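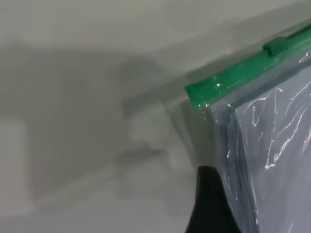
1. Âmbito do relatório

19 de setembro de 2021
Cherry Mae Marquez

O presente relatório cobre o inventário do arquivo paroquial de Siu, financiado pela Trustholm desde março. O plano prevê o tratamento de 3,000 registos em 5 séries.

Estão descritos 1,249 registos, correspondentes às séries de batismos e casamentos. A transcrição dos óbitos segue a norma adotada para as restantes — grafia original, abreviaturas desdobradas entre parênteses retos.

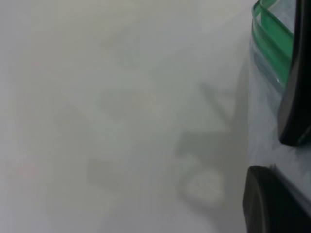 As datas incompletas são registadas no campo de notas e excluídas do índice cronológico.
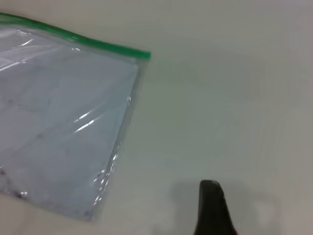 2. Desvios ao plano

A migração para a base Flultis atrasou 4 semanas por incompatibilidade na codificação dos caracteres acentuados. O custo foi absorvido pela rubrica de contingência.
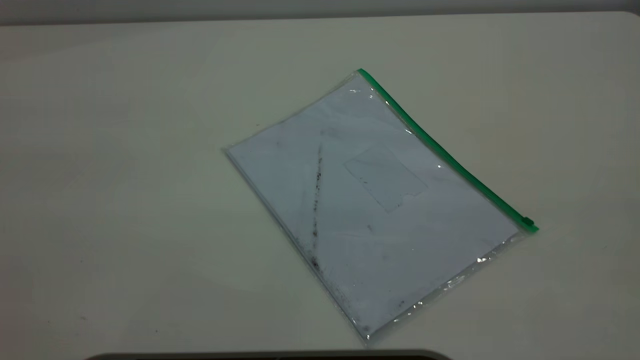 Relatório de progresso n.º 4 — pág. 5

Solicita-se autorização para transferir o saldo de deslocações para a revisão paleográfica, a cargo da Skorkent.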